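Home Our Story What We Look After Bookings Contact

Hi, I'm Paloma Zamora, and Grillel is my little robot service shop. I set up and look after tabletop picking cells, the kind where one arm works over one table and has to pick things up and put them down all day without making a fuss. It's a narrow line of work and I love it!

I started in February, nine years ago, with a toolbox and one customer, Drutton, who had a cell that kept missing its marks every time someone bumped the table. I spent 14 hours on the floor with that thing. The arm was fine, the software was fine, and the trouble was a loose clamp at the back corner (I still check clamps before I even take my coat off). They kept calling me back, then they told Tavares, and that was more or less my whole advertising plan.

The cell I know best is the one we call Gukby. It lives in our workshop and it's where I try out every routine before I bring it to your place. A Gukby morning goes like this. I wipe the table down and let it dry, because a greasy smear on a white top can look like an edge to the vision software. Then I go over the clamps and poles, follow each cable back to where it plugs in and give it a gentle tug. After that I run the arm slowly through its corner points with my hand on the stop button, and only then do I put things out for it to look at.

For test pieces I'm a big fan of groceries. Peppers are wonderful, all those lobes and shiny spots, and a dark apple will show you very quickly if your lighting is off. I set them out with a bit of space between them, and I like something tall on the table as well so I can see how the arm plans its way around it. If it gets through five clean rounds I write it in the log and we move on. If it doesn't, I change one thing and go again. Just one! I've watched people change the lights, the grip force and the table height all in the same go, and then they've got no idea which one fixed it.

We're up to log entry 2359 now, all in the same plain format, and customers get a full copy of everything I write about their machine. You'll also get a setup sheet in everyday words that your own people can follow on a Monday when I'm three hours up the highway.

What I do: first-time setup, yearly checkups, recalibration after a move, cable and clamp replacement, and phone help in between. What I don't do is big welding or palletizing lines, but I'm happy to point you to someone who does.

If your cell is acting up, or it's still sitting in its crate and you're a bit scared of it, give me a call. I'll bring the peppers.

Page updated 17/10/2025
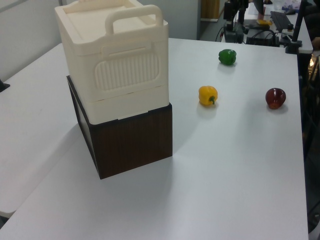

Peppers, an apple and a tall stack on the test table.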